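Ticket 714, Camcombe site
Opened: May 14, 2019
Subject: Pre-session check, rule 17

The Pusero checklist says fingers must be "free of foreign matter" before each session. It doesn't say who looks, or how closely. I'd call fluff under a finger foreign matter. Destura support calls it cosmetic.
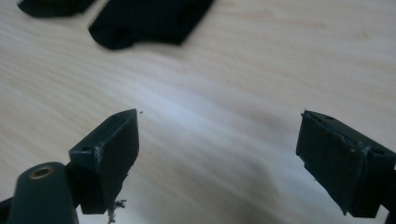
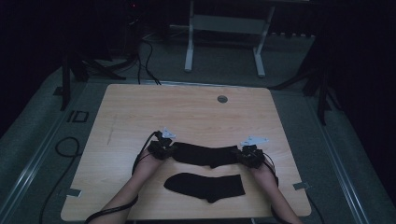

I'm not convinced by "cosmetic". Rule 17 has no limit for scuffing either, so any wear passes. Asked for a figure in April, got a link to the same checklist.

Status: reopened. Waiting on wording, 4 replies so far.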